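Studio Tips for Oil Painters Who Work at Home

I've been painting portraits in a spare bedroom for long enough to have ruined two carpets and one very nice sweater, so I get asked for practical advice more than I get asked about art! These are the things I'd tell a friend over coffee. Take what suits you.

Brushes first, because everybody wrecks their brushes. Wipe them hard on a rag before they go anywhere near a solvent. I mean really squeeze the paint out from the metal end toward the tip. Then a quick swish, another wipe, and a wash with plain bar soap in the palm of your hand until the lather comes up white. Reshape the hairs with your fingers and dry them lying flat. I used to stand mine in a jar straight from the sink and the water ran down into the handles and cracked every one (Yung-ching Wan, who taught my first evening class, was too polite to mention it).

Paint on the palette will keep overnight if you cover it and put it in the freezer. Mine is a sheet of glass with gray paper taped underneath, and it fits inside a flat cookie tin. Keep that tin for paint and never let it drift back to the kitchen. Dried paint comes off glass with a razor scraper, held low.
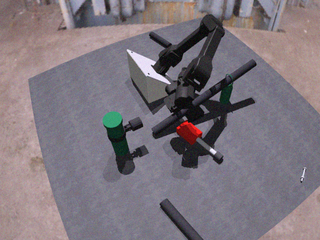

Skin tones go wrong for me when I can't judge my lights and darks, and the fix is practice on something boring. Set up one plain, pale object under a single lamp and paint it in black, white and one brown. Eggs are the usual choice but I like flat planes better, and a wedge is about as good as it gets: the sloping top goes bright white, the upright sides drop to a light gray-beige, and there's a darker bit low on the left where it meets the mat. Mix those three before you touch the canvas. If your side color looks right sitting next to the white on the palette, you're most of the way to a cheekbone. I gave this one to Ladi Ibrahim when she was stuck on a portrait of her uncle, and she did a whole week of it and went back and repainted his forehead in an afternoon.

Rags! Oily rags can heat up and catch fire by themselves, so please don't wad them up in the trash. I drop mine in a metal can with water in it and a tight lid, and take the can to the hazardous waste drop-off when it fills.

For a big canvas in a small room, hang it on two long screws in the studs and skip the easel. You get the floor back and nothing wobbles. I move the screws up or down so the face I'm painting is level with mine, then fill the holes in November when I do all my patching.

A hand mirror is the cheapest critic going. Turn your back to the painting, look at it over your shoulder in the mirror, and the crooked eye jumps right out. Do it before you clean up, while the paint will still move.

Last thing, label your mixes. When I get a shirt color I like, I dab it on an index card and write the recipe beside it in pencil. The cards live in a recipe box from Gruvgate, filed by sitter, and Gregor Moffat's green cardigan has 3 cards all to itself.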